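4.2 Sorting the shopping before it is put away

The part of the Skavemo study we enjoyed most was also the least tidy: the minutes when food has come into the kitchen and has yet to reach a shelf. We logged 1056 items across 17 households, and a striking share of them spent that time in a single open box, sharing it with things that were not food at all. Cloth turned up again and again! Tea towels, aprons and spare bags settled along the sides, and the groceries filled whatever room was left (see also the Barta kitchens, section 3).

Figure 2 shows a mix of this kind. An orange box holds a bundle of red fabric against one inner wall, partly draped over the rim, with groceries and packages in front of it and partly inside. Tall cartons like the teal-and-white one tended to be stood upright by our households, while flat boxes were laid down early and became a sort of floor for everything else. Round vegetables went into the gaps, which is a lovely bit of everyday packing sense, and one that our first coding scheme missed completely. We added two codes for it, "tucked" and "leaning", and both coders found them easy to use.

Figure 2. Groceries and red fabric in and around an open orange box, kitchen setting.

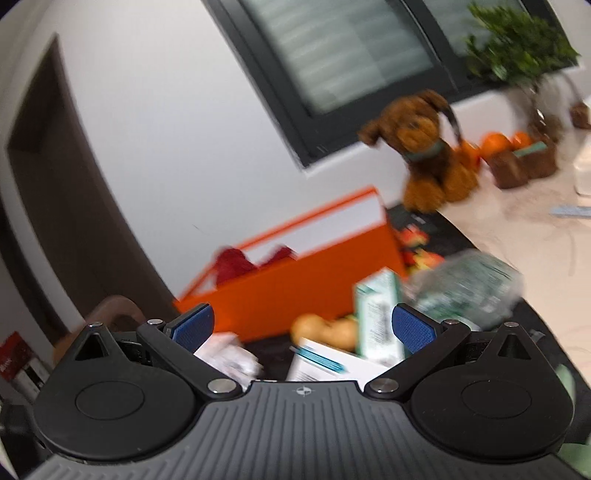
Page last changed: 2021-08-25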